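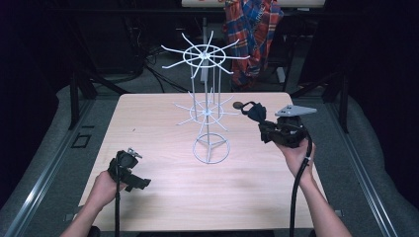
The Grippers of Dadwood Lane

By the time I arrived at the shared workshop in Teltstead, Graciela Zúñiga had already been at the bench for two hours and had not yet drunk her coffee. She was filing a piece of black plastic the size of a thumbnail. It belonged to the inside of a jaw, she explained, and it was too thick by the thickness of a paper.

"With my own fingers I would never notice this," she said. "But with the gripper I feel it each time it closes."

The project is called Tradari, and it has lived on Dadwood Lane since August. The idea is simple to tell and slow to build. You take a gripper in each hand, you do an ordinary job with them, and what the grippers did is recorded. Later an arm shall try to do the same. Graciela and her partner in the project, Nanna Kragh, have built the grippers first and left the arm for later, and this order has caused some discussion among the other members. There is a man at the laser cutter who asks every week when the robot is coming.

Nanna comes from furniture. She made chairs for many years and she thinks about the whole work as a question of hands. Graciela repaired sewing machines, then lifts, and she thinks about it as a question of cables. Both are right, I believe, but the cables win on most days. A cable that pulls on the wrist changes how a person moves, and if the person moves in a strange way, then the recording is also strange. They have tried to lead the cable up over the shoulder, along the sleeve and straight down. Down is what they use now. It is not beautiful, and if you step back quickly you must think about your feet.

The work place is built of aluminium rails, the kind with a slot in which you can slide a bracket and fix it where you like. Nanna wanted to make it in wood. She drew it, even, with proper joints. But everything in this project must be moved after one week, and with the rails it takes five minutes and one key. She was allowed to keep the tabletop, pale wood with a fine grain, and she wipes it with her sleeve when she passes. The grey padding at the sides came after Graciela had hit the same elbow on the same corner too many times.

For practice they use things which are in the shops and in the kitchens. The one which has caused the most bad language is a white wire display rack in two tiers, such as you find on a counter with cards or key rings hanging from it. It stands on a round wire base with a rod in the middle, and from the upper ring the long arms go out in all directions with the tips bent a little upwards. For a person it is nothing. For two grippers it is a small forest. If you go in from above you catch a neighbour arm, and if you go in from the side, the lower tier with its short spokes is waiting for you.

I was permitted to try. The first thing I learned is that I hold my breath. The second is that I wanted to let the right hand do everything, while the left one hung in the air like a guest who does not know where to sit. Nanna told me to use the left jaws for steadying and to forget about them. I managed to take hold of one arm of the rack, and the rack turned over on the table. "Good," said Nanna, and put it up again.

They write down all the attempts in a notebook with squared paper. On the evening of 12/2/19 the number stood at 1,146, and Graciela turned back the pages to show me where it changed. In the beginning the two grippers had the same bare plastic jaws, and thin wire slipped out of them nearly 300 times before somebody thought of fabric. The fabric was black, from the inside of an old coat. It was glued on one jaw for a test, and the notes become friendlier from that page on.

The money is little. Members pay 60 a month for the workshop, and the rest comes from the two women's pockets and from Tatlı, the bakery on the corner, which buys nothing from them but lends its storage room and sends over whatever did not sell. In return Graciela looks after the dough mixer. I asked if the bakery hopes to have a robot one day. She thought about it and said that they hope to have a mixer that does not stop on Saturdays.

The arm is planned for when the grippers are finished, and I could not make them say when this is. There is a list on the wall. A lighter body is on it, and a softer cable, and a plate on the top that can be taken off without tools - this last one is underlined twice. Nanna has also written "chair", with no explanation, and Graciela has put a question mark after it.

When I left, the small piece of plastic was back in its jaw. Graciela closed it on the corner of my notebook, opened it, closed it again, and reached for the file.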